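Visit Report: Skistico Family Play Center, Kakdale

On March 16, 2018, a delegation from the Keltus Parks and Recreation Office attended the open day at the Skistico play center in Kakdale. The group of eight was received by the site manager, Ewan Crichton, who led the tour and answered questions on bookings, staffing and safety checks.

The center occupies a former furniture warehouse on Dow Street. It has one large hall with padded floors, a climbing area and 14 party rooms. Groups of up to 100 children may be admitted at one time. According to Mr. Crichton, the center hosted 1381 birthday parties last year – most of them on weekends.

Members asked how school groups are handled. Reservations are taken by telephone only, and a deposit is required. Socks must be worn in all play areas.
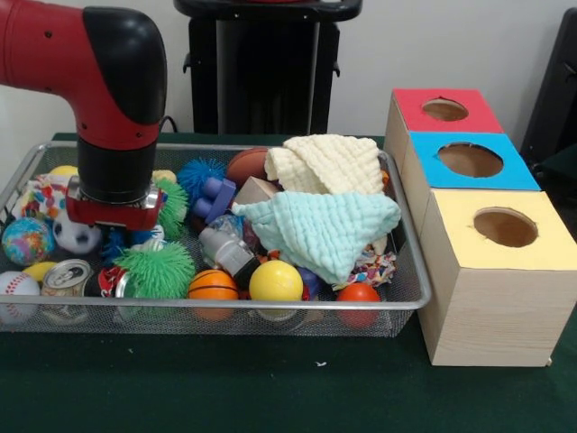
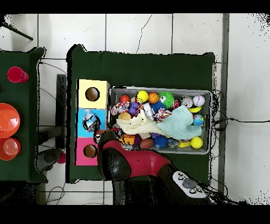
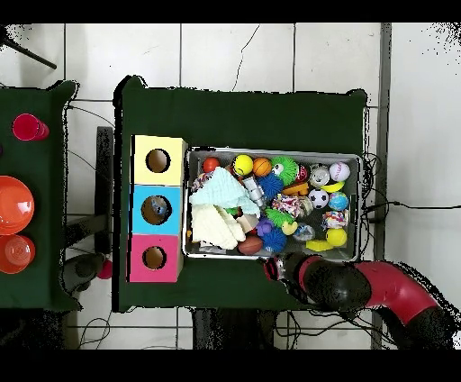 The delegation also reviewed the sponsorship program. Skistico currently supports two youth soccer teams in Kakdale and has offered to add a swim team from Keltus – subject to approval by the club. A written proposal is expected in November. Parking remains limited, and visitors arriving by bus should use the rear entrance.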